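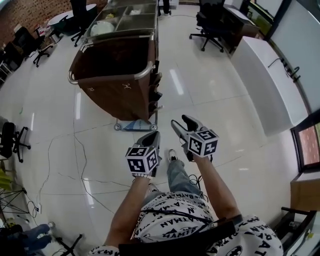

About our workshop

Pleltimau is a small company in Hanton. We set up, look after and repair hand-held grippers and the robot cells that work with them. Armelle Pons opened the first workshop in 1991, for the repair of motors. Grippers came much later, when Dorian Ferrand joined her and brought his own tools.

How we look after a pair of grippers

Each pair has its own page in our book, and the left and the right are always kept together. Inès Vasseur starts with the fingers. She closes them slowly by hand and looks if the two tips meet in the same place. If one finger is bent, she changes both.

After this comes the marker cube on top. The black-and-white patterns must be clean and flat on every face – a small fold at a corner is enough to give a wrong position. We wipe the faces with a soft cloth and we never use alcohol on them. When a cube has been removed, the pair must be calibrated again.

The cable is the part that we repair most often. It gets tired near the grip, where it bends all day. Dorian cuts it back, makes a new joint and leaves a little more length for the arm to move. The last check is made standing, with both grippers in the hands, next to real objects like a service cart. On the bench many faults stay hidden.

Visits and repairs

You may bring your grippers without appointment in the morning. Please bring also the cables and write your name on the box. A normal repair takes up to 50 hours, parts included. The workshop is closed on 28th December for the yearly cleaning of the benches. For questions about a new cell, ask for Armelle at the front desk.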